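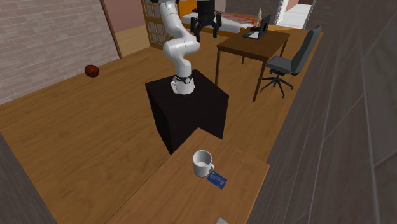

One mug, one card, one very patient arm. The practice bedroom, as rendered.

I have a mug problem. I carry one upstairs every morning, set it down on the nearest flat thing and forget it exists until I run out of mugs. So when I heard that a small outfit called Stolden was teaching a robot arm to tidy bedrooms, I wrote to them before my coffee got cold (upstairs, on the dresser, naturally).

The first thing to know is that the bedroom lives inside a computer. Stolden's home chore project, which they call Mao, does all its practice in simulated rooms, where a dropped mug costs nothing and you can start over as often as you like. I spent a July afternoon watching over a video call, and I'll admit I got way too invested. I was cheering at a cartoon cup!

The chore I picked was "pick up one thing and put it where it goes." They ran it 25 times for me, shuffling things a little between tries, and the arm got it right 17 times. I was impressed for a minute, and then I pictured the other eight mugs on my carpet.

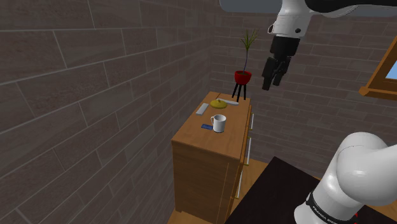 My own dresser is where every robot dream of mine goes to die. It has coins, hair ties, receipts and a lamp that falls over if you look at it wrong, and I wouldn't trust most of my relatives to clear it. Stolden's chest of drawers is much calmer, but it's still a decent test. The phone is lying flat right next to the mug, and flat things are miserable for two stiff fingers. I slide a phone to the edge and scoop it with my thumb without thinking. A machine has to be taught that, or stumble onto it, and then do it again when the phone has moved an inch. The mug at least has a handle and a rim, so there's something to grab.

Drawers are the other headache. You have to get hold of the handle, pull straight, stop in time and not drag the whole thing across the room. Of 682 practice pulls in the log they shared with me, the early ones were pure comedy. The later ones looked like a careful teenager.

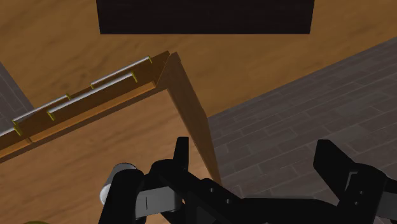
Fingers open beside the metal rails, with nothing in their grip yet.

Would I buy one? Not this year. I'd want it to handle laundry, and when I asked about socks the call went quiet for a bit. I'd also want to see it in a real house, with a dog and bad lighting, before I let it near my grandmother's bowl. Stolden says a trial in real homes comes after Mao can get through a whole room unattended, and they wouldn't give me a date.

For now I've put a tray at the bottom of the stairs. There are four mugs on it.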